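El método Rawashdeh

El artículo tenía un título larguísimo y una sola idea, que era de Jihad Rawashdeh y que cabía en una servilleta. De hecho empezó en una, en el comedor de Vovard, con una mancha de tomate donde luego iría el eje de las abscisas. La idea decía así: si se quiere saber si un brazo robótico ha aprendido a agarrar una pila o solo ha aprendido a agarrar esa pila, en esa mesa, a esa hora, hay que estropearle la luz.

Estropearla con método, claro. Jihad lo llamó «degradación fotométrica controlada», porque con «estropear» no se consiguen becas. El simulador se llamaba Borow y el laboratorio había gastado en él dos años y la paciencia de Issa, la empresa que lo mantenía, cuyo servicio técnico contestaba los correos con una sola palabra, casi siempre «normal».

– Las sombras salen con dientes de sierra – escribió Jihad.

– Normal – contestó Issa.

Así que las dejó. Si las sombras tenían dientes, el brazo tendría que aprender a vivir con sombras con dientes, como todos hemos aprendido a vivir con algo. Añadió grano, borró letras, se fue a dormir y dejó la serie en marcha.

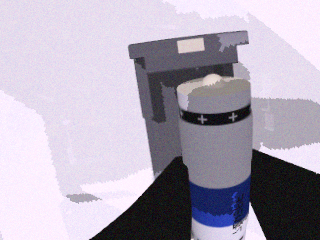
Agarre de una pila cilíndrica entre los dos dedos de la pinza. Simulación en Borow con degradación fotométrica.

La serie constaba de 2413 intentos. Jihad los revisó todos, cosa que en el artículo ocupa media línea y en su vida ocupó el mes de julio. Veía pilas al desayunar. Su madre lo llamaba desde Ukilville para preguntarle si ya había terminado y él le explicaba que la política aprendida generalizaba razonablemente bien fuera de la distribución, y ella le preguntaba si comía.

El resultado llegó un martes y era incómodo. Con la luz limpia, el brazo fallaba más. No mucho más, pero lo suficiente para que la curva subiera donde el segundo párrafo de la introducción, ya escrito y muy bonito, prometía que bajaría. Jihad hizo lo que hace cualquier científico íntegro: sospechó de los datos, luego del programa, luego de su compañero de despacho, y solo al cuarto día, del segundo párrafo.

Su directora miró la gráfica un buen rato. Dijo que aquello era interesante. En Vovard, «interesante» significaba otros seis meses.

– Ponle más mundo – añadió –. Esto es una pila y un fondo blanco. Un revisor te va a decir que así agarra cualquiera.

Ponerle más mundo resultó fácil, por una vez. Borow traía de serie una nave industrial que alguien había modelado con un amor difícil de justificar, y Jihad plantó allí la mesa, torció el punto de vista hasta marearse y colocó en el tablero lo que encontró en la biblioteca de objetos, incluido un taco de madera en forma de cuña que acabó siendo, con diferencia, el elemento más discutido de las reuniones de los jueves.

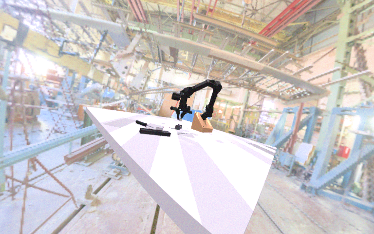

Repitió la serie con 400 escenas nuevas. Tardaba tanto que aprendió a distinguir por el ruido del ventilador en qué centena iba. En la primera tanda de 100 la curva volvió a subir. En la segunda también. Para entonces Jihad ya le había cogido cariño a la curva y había reescrito la introducción con el aplomo de quien lo sospechaba desde el principio.

Los revisores fueron 2. El primero encontró el trabajo sólido y pidió que se citaran siete artículos, todos del mismo autor. El segundo preguntó por qué las sombras tenían dientes de sierra.

Jihad abrió el documento de respuestas, meditó un momento y escribió: «Agradecemos al revisor esta observación tan pertinente. Normal».

Luego lo borró, redactó cuatro párrafos y se fue a llamar a su madre.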